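HOSP 2 – Table Service and Room Setting
Handout for Session 2: Laying and Clearing the Small Table
Instructor: Wouter Kramer
Wemimcombe College, Hospitality Program

Read before class. Those of you who didn't read the Session 1 handout will find that Session 2 assumes you did. It was one page.

1. Where we left off

Last time we covered the banquet layout, with its eleven pieces per guest and its small card telling Aunt Somebody where to sit. Most of you will never set that table outside an exam. What you'll set, over and over, is the small table: one person, one bowl, one plate under it, something to drink from, something to eat with. Breakfast rooms live on it. So do hospital trays, staff canteens and the better sort of train.

The textbook gives the small table a paragraph and the fish fork four pages. Draw your own conclusions.

2. The underplate

A bowl goes on a plate. The plate catches drips, gives the server something to hold, and offers the guest a place to park a spoon that would otherwise end up on the tablecloth. Set the bowl in the center of the plate. Students from the Drivdale campus were taught to push it to the back to "make room for bread." Bread has its own plate. We've written to Drivdale.

Carry the two together, thumb flat on the rim of the plate and never inside the bowl. If your thumb is in the soup, it's no longer the guest's soup.

3. Flatware with colored handles

Wichai Jaidee, who taught this course before me, refused to have anything but plain steel in the room. I've given up that fight. Half the cafés you'll work in buy colored handles, frequently not all of one color, and you need to know how to lay a set that doesn't match.

The rules are the ones you already have. Fork left, spoon right, handle ends level with each other and a thumb's width in from the table edge. The trouble is that handles in mixed sets come in different lengths and shapes, so level ends will leave the heads uneven. Let them be uneven. The guest looks at the handles first, and the heads are about to disappear into lunch anyway. 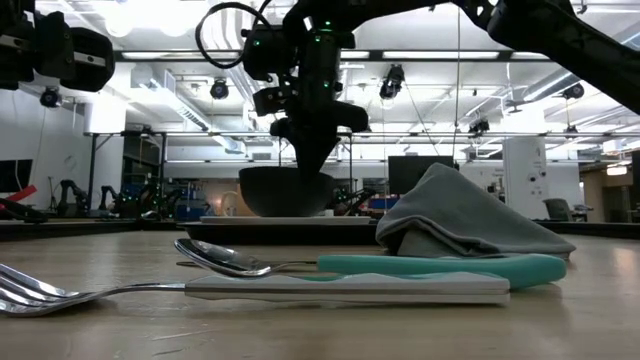
Pick flatware up by the handle when laying and when clearing. This gets a mark of its own in the practical, and every June I take that mark away from people who told me in January that it was obvious.

4. The cloth

You need one for polishing and one for wiping, and the two don't meet. Polishing cloth: dry, clean, folded in four, kept over the forearm. Wiping cloth: damp, wrung out, kept on the service tray or station. A cloth left in a heap on the table counts as a fault – yes, even if you were coming straight back for it. Everybody is always coming straight back for it.

Check hems before service. A loose thread will find the one fork in the room with a gap wide enough to hold it.

5. Clearing order

Mug first if it's empty. Ask if it isn't.
Spoon into the bowl, fork beside it.
Bowl and underplate together, never stacked on a neighbor's.
Wipe toward yourself, into the hand.
Look at the table from the guest's chair before you leave it.

The last step is the one people skip. Sit down if you have to. Smears on wood don't show from above and show beautifully from seat height.

6. For next time

Read the Szabó chapter on tray carrying, first half only. The second half concerns ice swans.

Practice the one-bowl carry at home with water. Bring a polishing cloth with your name on it. Last term's unclaimed ones are in the drawer under the sink, and I wouldn't.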